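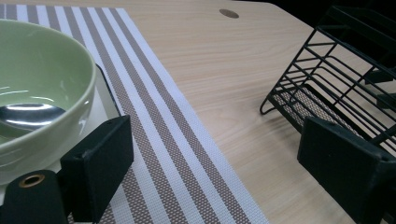

Helmy pads, green bowl, dish rack. Breakfast has been postponed.

Thread on the Helmy hand-held gripper kit from Cistska, which I bought with my own money, as my bank has pointed out. May 9, 2024

For those who don't follow this stuff: you squeeze the thing, it closes, it records you doing chores, and later a robot arm is supposed to do the chores from your recordings. You're the robot for now. You paid for the privilege.

The privilege is $945. Shipping is another $39, for a box I could have carried home on a bicycle.

There's also the Briltik plan, which is the service side. You upload your sessions, they clean them up, and you get back files a training script will take without crying. First 7 days free. I'm on day five and typing fast.

Assembly. The parts come bagged and the bags are labeled, so already better than my last kit. The labels don't match the manual, so also exactly like my last kit.

The manual calls the finger pads "contact members." The parts list calls them "jaws (L/R)." The support forum calls them "the blocks." I'm with the forum.

Putting brass inserts in was the right call. I've had the arms off and on all week because I'm a fidgeter and I mounted one backward, and the threads still feel new. Whoever spent the extra pennies there, thank you.
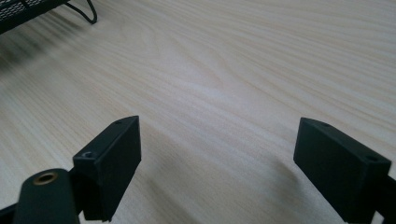
Calibration is where you'll lose your evening. The app wants slow sweeps over a plain surface with the jaws open, then it wants them again, then it says "insufficient variety" as if you'd brought it the wrong cheese.

I'd read that bare pale wood is a hard case for tracking. It is. The app wants texture and my furniture has taste. A striped placemat helped a lot. So I now own lab equipment that came from the kitchen drawer.

Things it picks up happily: sponges, spoons if you come at them by the handle, a rolled sock, the TV remote.

Things it does not: one sheet of paper, coins, anything you're in a hurry for.

The pads are better than they look. Flat, matte, boring, plenty of bite on ceramic. Squeeze force is all you, there's no spring assist, and by the second hour your hand files a complaint. Cistska sells a "comfort trigger" separately. Of course they do.

Reply to the person asking if a kid could use it: a kid with big hands and a high tolerance for being told to redo it, sure.
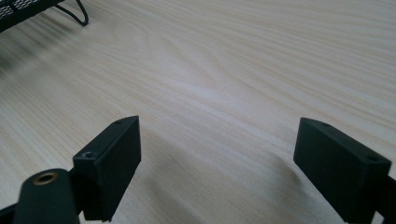
Gusberg

Back after dinner. Somebody asked about the Briltik uploads, so let me spoil your evening too.

My first batch was 2,762 frames. It went up fine and sat in "queued" overnight. By morning it had been "partially accepted." I asked which part. The email said "the usable part."

To be fair to them, the usable part came back very tidy. Jaw width per frame, hand path smoothed, and the long stretch where I put the gripper down to answer the door had been snipped out. I didn't ask for that and I'd pay for it again.

The rejected part was mostly fast moves. If you swing the gripper the way you'd swing your own arm, you get smear. They want you to move like you're carrying soup. This is in the manual, under "Storage and Care."

My tip: skip the whole-table sweeps at arm speed. Go slow, pause at each end, breathe. It's basically tai chi with a receipt.

Second tip: shadows. I had a lamp off to one side and the tracking got jumpy every time the pads passed it. Moved to overhead light, jumpiness gone. I take no credit, I moved the lamp because I wanted it for reading.

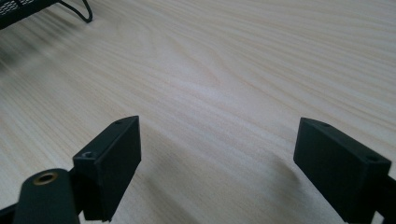
Anyway, the question you all came for, would I buy it again. The hardware, yes. It's solid, the screws are standard sizes, and you can fix it on a desk with one hex key and some bad language.

The plan, for a month, if you already know what task you're recording. Don't start the free week on the day the box arrives like I did. Build first, calibrate second, have a small cry, and start the clock after that.

I'd wait on the comfort trigger. There's a new version promised for December, and my thumb can be brave until then.

Next up is the dish rack task. Spoon out of bowl, spoon into rack, repeat until I'm sick of spoons. Will post the pass rate from Briltik, unless it's embarrassing, in which case I'll post a sock.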